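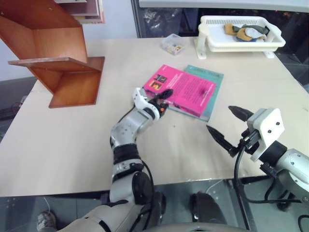 Hollis is a two-armed robot that one can rent by the month, and for a small library or a school this may be the more interesting part of the offer. Gernex, the company behind it, began in Vakstead with machines for sorting parcels, and it now sells the service to places which have many small objects and few hands. Books are a hard test for such a machine. They are flat, they slide, and a cover bends if it is pressed at the wrong place. The two arms do not carry the same tool: the left one ends in a hand with several fingers, here at the corner of a pink book that lies on top of a teal one, and the right one has a simple gripper with two black fingers. Gernex lets the customer choose this combination or a matching pair, and the price is the same.

I spent an afternoon with Hollis in Brillamville, where Tayla Lockyer manages the rental program. She told me that most customers ask first about speed, and she would prefer that they ask about the training. A new task needs almost 200 demonstrations before she is willing to leave the robot alone with it. "People want to see it on the first morning," she said. "I ask them for 4 weeks."

The monthly fee covers remote support and one change of fingers. It does not cover the table, and Gernex is quite strict that the table must be flat and must not shake. Setup takes a day. The manual has 80 pages, of which I found the chapter on lighting very useful and the chapter on user accounts difficult to follow.

My main complaint is the noise of the cooling fan. In a reading room I would hear it from every chair. Lockyer said that a quieter fan will come in November, also for the machines already rented.

Magazine > Workplace > Robots for Rent

Last updated: November

Related
Six questions to ask before you rent a robot
Vakstead and its parcel machines
Do fingers beat grippers?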